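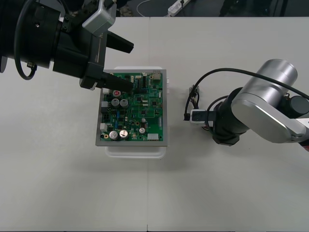 Hamdan Broadcast Studios, News Production Desk
Filed under: Studio & Newsroom > Walkthroughs

Morning show set, pre-air safety check
Last updated: Apr 18, 2023

Studio 3, two-host layout with remote guest. Done before the 6 am block.

1. Exits clear, both sides: OK. Flight case against the north door again, moved it. Needs a floor marking.
2. Lighting grid, safety bonds: OK. All on. Stundel key light has a stiff clamp, tagged, not urgent.
3. Floor cable runs: FAIL, fixed. Tape lifting behind the host desk where the risers meet. Retaped. Want proper ramps there, asked in January, still no ramps.
4. Host chairs: OK. Left one sinks a bit. Swap when the spare comes back from Trerkton.
5. Prompter mounts: OK. Counterweight tight. Please dont hang headsets off it.
6. Extinguishers: 2 on set, both in date. The one by the control room is half hidden behind the coat rack. Move the rack.
7. Emergency lighting: OK. Ran 30 minutes on battery, no dropouts.
8. Guest area: OK with note. Rug edge curls. Guests come in fast during breaks and look at the monitors, not their feet.
9. Talkback to floor: FAIL. Channel 3 cuts out when the Meltedel panel is on. Floor manager has to be able to hear a stop call. Use channel 2 untill repaired. Ticket 936.
10. Drinks on desk: lids only. Found an open mug next to the audio box. Again.
11. First aid kit: OK. Low on burn dressings, reordered.

Result: set okay to use, items 3 and 9 to be rechecked before the next live show. Item 9 stays open even if it sounds fine in rehersal, wants a full test with the panel on.

Copy goes to the control room clipboard, old sheet in the binder.

Contact the News Production Desk | © Hamdan Broadcast Studios | Back to top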